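Ticket 1749 — Hand-held gripper: recorded path drifts from the hand path on coat rack task
Project: Stimach
Opened by: Ataberk Tekin
Status: Closed, one follow-up open

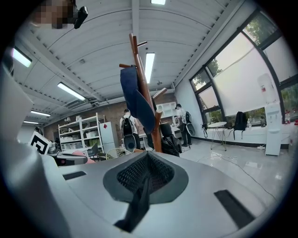
Problem as first reported

Demonstrations recorded with the hand-held gripper replay badly on the arm. The task is hanging a bag on a peg of the coat rack. The operator holds the gripper, carries the bag to the rack, hooks the strap over a peg and lets go. On replay the arm follows the first part well and then ends up 70 mm to the left of the peg. The offset is not the same each time but it is nearly always to the left.

Expected: replay ends within 11 mm of where the operator let go, as it did in April.

Software: Muro recorder, Drekitlow tracking module, both on the current lab build. No change to the arm or its controller in this period.

Log

1. Checked the arm first. Sent it to the calibration points with no recording loaded. All of them fine. Not the arm.

2. Replayed two old recordings from April. Both landed on the peg. So the replay side is all right and the fault is in the new recordings.

3. Checked jaw opening against the log. Jaw values look correct, opens and closes when it should. Timing between jaw and camera is also good. Left that alone.

4. Plotted the tracked position for the bad runs. The path is smooth until the operator tilts the gripper back to reach the upper pegs, then it slides sideways over a second or so. After that it is smooth again but wrong. There is no jump, and for that reason the recorder's own check does not flag it.

5. Looked at what the tracker is using at that moment. With the gripper tilted back, a large part of the view is ceiling. The ceiling panels are long and all alike, and the tracker is matching one panel to the next one along. The fluorescent lights are bright and give it a few strong edges but not enough to settle which panel is which.

6. The windows were my next suspect. Recorded a set with the blinds lowered further. Slightly better, not fixed. Put the blinds back.

7. Asked for a set with nobody walking between the rack and the back wall. Also slightly better. People moving near the rack do take some of the good points away, but the slide is still there on an otherwise quiet run.

8. Checked the marker board. In the bad runs it is low and off to the left, and as soon as the operator turns towards the higher pegs it leaves the view altogether. The April recordings used the lower pegs only, so the board stayed in view for longer and kept correcting the position. I think this explains why it worked then.

9. Tried a second board, fixed higher up and closer to the rack. The slide stopped on most runs. Those that still failed were fast ones, where the operator swung the gripper up in one go.

10. Asked operators to slow down on the tilt and to hold still for a moment before and after the release. Recorded 100 new demonstrations this way. Replay was inside the limit on all but two. In both of those the operator's sleeve was over the lens for part of the approach.

Cause

Tracker loses its fix when the gripper is tilted back and most of what it sees is repeated ceiling panels, with the marker board out of view. Made worse by fast movement and by people crossing near the rack.

What to do from now on

Put up both boards before a session, one low and one high. Start each demonstration with the gripper level and at least one board in view. Tilt slowly. Keep the walkway behind the rack clear during a run if you can, and if somebody has to come through, stop and record that one again — do not try to trim it afterwards. Keep cables away from where the operator steps.

Recordings made before this fix and marked "upper peg" should not go into training. I have moved them to a separate folder and have not deleted them, as Juhász may want them for testing the new check.

Follow-up

Recorder should warn when no board has been seen for more than a short time. It has the information already and just does not show it. Passed to Juhász as a separate request, no date given yet.

Also, the recorder shows a green light for "tracking good" through the whole slide. Please do not go by the green light for upper peg runs until the warning is in.

Closed July 1, 2018. Reopen under the same number if the left offset comes back with both boards up.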